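About Pugh Garage Doors

Hi, and thanks for stopping by! I started Pugh Garage Doors in January with one van, a borrowed ladder and a phone that hardly rang. These days it rings before breakfast, and I still pick it up myself whenever I'm not up on a ladder.

I spent 17 years fixing doors for other companies before going out on my own. Springs, cables, rollers, openers, bent tracks -- I've had my hands on all of it, and I still get a kick out of hearing a noisy old door go quiet. 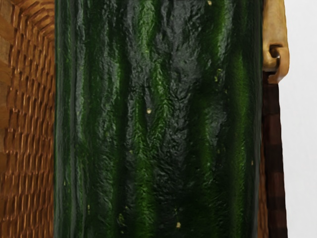 What we do

Mostly repairs, to be frank. If your door can be saved I'll tell you so, and you'll get the price before I open the toolbox. We put in new doors too (single, double, and those heavy carriage-style ones everybody in Stestevby seems to want right now), and we'll program your remotes and keypads while we're there.

Broken springs go to the front of the line. Please don't try to swap one yourself -- they're wound tight and they can hurt you badly.

Where we work

We cover Stestevby, Travine and the farm roads in between. Farther out? Call anyway, I might be headed your way!

The shop is at 222 Jeravis Road, behind the tire place. We open at 8, Monday through Saturday. Come in by the side door and bring your old remote if you need a match.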